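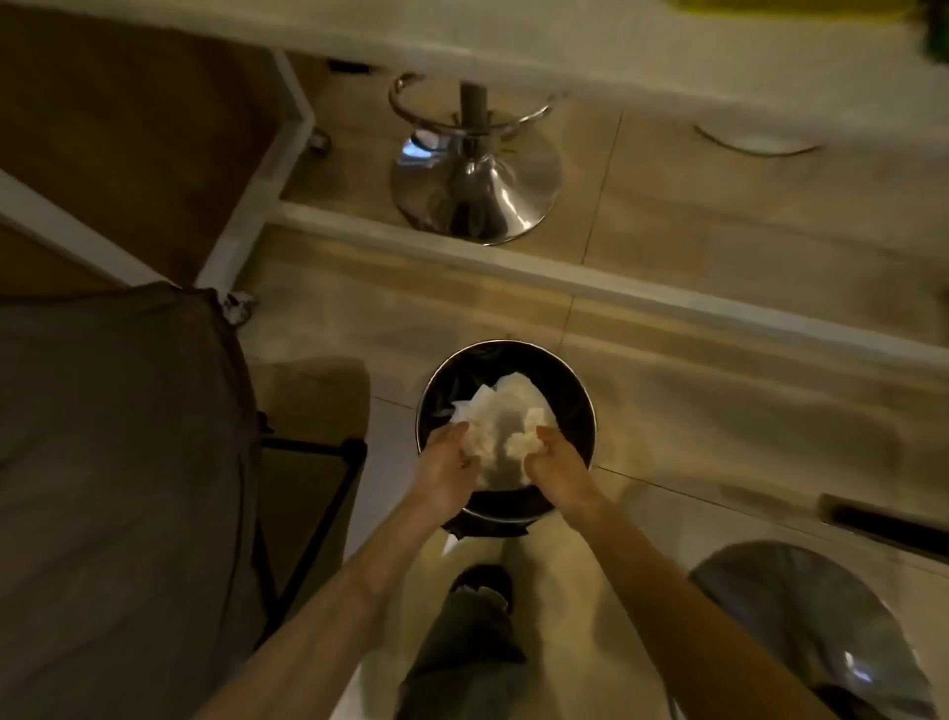

A crumpled paper towel over a lined trash bin.

Why Does a Paper Towel Soak Up Water?

A paper towel is a sheet of plant fibers pressed together. The fibers come from wood. They are made mostly of a material called cellulose, and water sticks to cellulose very easily.

Between the fibers are tiny gaps filled with air. When the sheet touches a spill, water is pulled into the gaps. This pull is called capillary action. It can move water upward, against gravity.

Many paper towels are made of 2 thin layers, called plies. The space between the plies also holds water. Squeezing a towel into a wad closes many of the gaps, so a flat sheet works better on a spill.

Where does it go afterward?
Used paper towels usually go in the trash. The fibers are already short, and food or grease on them causes problems at a paper mill. Some towns accept them with food scraps for composting. Check the local rules.

Try it
Cut a strip of paper towel. Hang it so that one end dips into a cup of colored water. Wait 30 seconds. Mark how high the color has climbed, then repeat with a strip of writing paper and compare the marks.

Word list
Absorb: to take in a liquid.
Ply: one layer of a sheet.
Liner: a bag placed inside a bin.

Text: Aniela Krawczyk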